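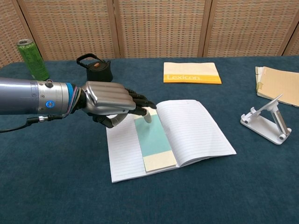 By Felicidad Padilla, Zonedach controls team

4.2 Tuning the fingertip press

Now for the fun part – teaching the index finger to meet thin things gently! A card on an open notebook makes a great first target.

1. In Lakatos, open Contact and load the Soft Press profile.
2. Set the approach speed to 60 mm/s and the force limit to 2 N.
3. Jog the fingertip over the card and press Run.
4. Watch the force plot. Contact should settle within 300 ms.

Note: Pages curl, so rerun the surface scan each time you turn one.

Caution: Keep your hands clear of the fingers while Run is lit.

If the plot rings, lower the gain one step and try again.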